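Coffee in small places: why the second cup is often cold 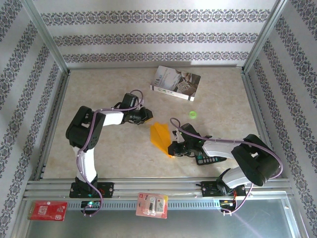

How long can brewed coffee stay in the pot before it should be thrown away?

Thirty minutes on a hot plate is the limit I would accept for myself. In a good closed flask you can go up to two hours, if the flask was warmed before with boiling water. After this the coffee is still safe to drink, but the flavour is flat and a little sour, and sugar will not repair it.

I write this item after many letters from members who run a small café or a guest house. Most of them ask about beans, and which roast is the best. I understand the question, but in my experience the beans are good almost everywhere now. The trouble starts later, between the brewing and the table.

When I came to Wellolley in a wet January I stayed at a guest house on the road to Callden. The breakfast was generous, with eggs, fried tomatoes and a very fine marmalade. The coffee was poured at seven o'clock and it was excellent. At half past eight I asked for another cup and it came from the same pot. I drank it out of politeness. The owner was a kind woman and I did not want to complain, so I asked her how she made the first one, and we had a long conversation about it. She was brewing everything at once, before the first guest came down, and the pot stood on the heat until the last one had left.

My advice to her was to make less coffee and make it more often. For a flask of 600 millilitres I use 33 grams of coffee, ground medium, like coarse sand. The water should be just off the boil. If you use a plunger pot, let it stand four minutes, press slowly, and pour all of it into the flask at once. Coffee that stays on the grounds continues to brew, and it becomes bitter even when it is still hot. I see this mistake also in quite expensive restaurants.

The cups are another matter. A thick cup from a cold shelf takes much of the heat in the first minute. At Ibarra, the small café behind the market, they keep the cups upside down on top of the machine, and you feel the difference already when you take the handle. At home I fill mine with hot water from the kettle and empty them before I pour. The same goes for milk. A cold jug straight from the fridge is fine for tea, in my opinion, but for white coffee I prefer it warmed a little — not boiled, please, because it gets a skin and a smell.

Our member Pascual Carrasco wrote to me that his customers at Sisard do not like to wait for a fresh pot. He has 112 seats and one person at the coffee station, so I take his point. He now keeps two flasks, with the hour of filling written on a piece of tape, and when the time has passed the flask is emptied. He says the waste is smaller than he was afraid of. I would add only that the flasks must be washed properly every evening, also the lid and the rubber ring. Old coffee oil has a rancid odour, and it goes into the next morning's brew whatever beans you have paid for.

Next month I will write about iced coffee, and whether it is right to pour hot coffee directly over the ice. If you have an opinion on this, please leave a note in the newsletter box, number 1323, at the Callden post office.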